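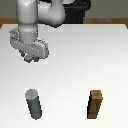

Man kommt wegen der Noten und bleibt wegen der Leute, meint Dezső Jakab, und nach der ersten Probe habe er den Heimweg komplett durchgesummt.

Genau solche Stimmen suchen wir! Der Projektchor Madameck nimmt ab Mai wieder neue Sängerinnen und Sänger auf, vor allem Tenor und Bass (Alt geht aber auch immer). Zurzeit sind wir 42, und auf der Probebühne ist noch reichlich Platz.

Auf dem Programm stehen Chorlieder aus einem Liederbuch von 1826, dazu zwei neue Sätze, auf die wir uns riesig freuen. Vorsingen musst du nicht, Notenlesen hilft, ist aber keine Bedingung. Geprobt wird wöchentlich um 19.30 Uhr, das Konzert ist im Herbst. Der Beitrag liegt bei 85 Euro für das ganze Projekt, Noten inklusive.

Lust bekommen? Dann schreib uns kurz über das Kontaktformular, Stichwort »Madameck«, und nenn uns deine Stimmlage, falls du sie kennst.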